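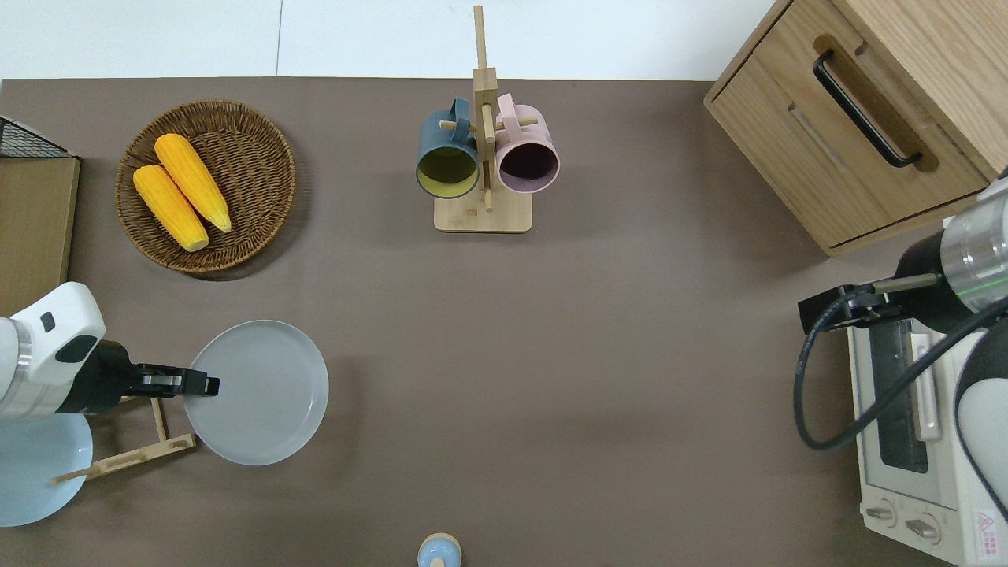 Two corn cobs in a wicker basket, with the mug stand behind.

Grurow Cabin Roller
Made by Prestik for people who fly with one bag

We've been waiting for this one! The Grurow is a carry-on built for short regional flights, the kind where you walk out to the plane and the overhead bins are smaller than you hoped. It weighs very little for a hard case, the wheels are quiet on terminal floors, and the handle locks at 2 heights (tall travelers, rejoice).

What's inside
One side zips shut, the other has straps that pull flat over shirts and jackets. There's a sleeve for a boarding pass and passport right behind the front panel, so you can get at them in line without opening the whole case. We love that sleeve.

Wheels and handle
The wheels pop off with a coin and spares are easy to fit. Prestik tested the handle through more than 400 full pulls before settling on the final tube.

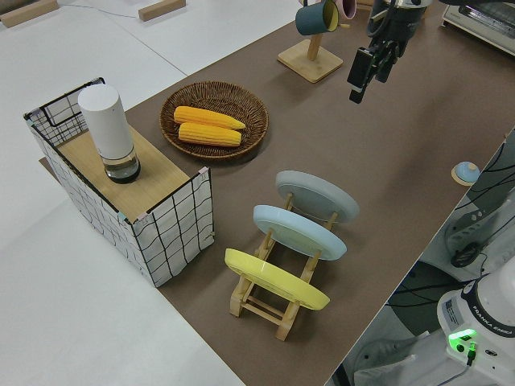

Colors and sizes
Slate, rust and navy, all in the one cabin size. Bag limits differ from airline to airline, so check yours before you pack, and remember to count the wheels when you measure.

Warranty and returns
5 years on the shell, wheels and zippers. Unused cases can come back within 60 days to our Hodimov shop or the Ochoa counter, tags on please.

Page updated May 29, 2019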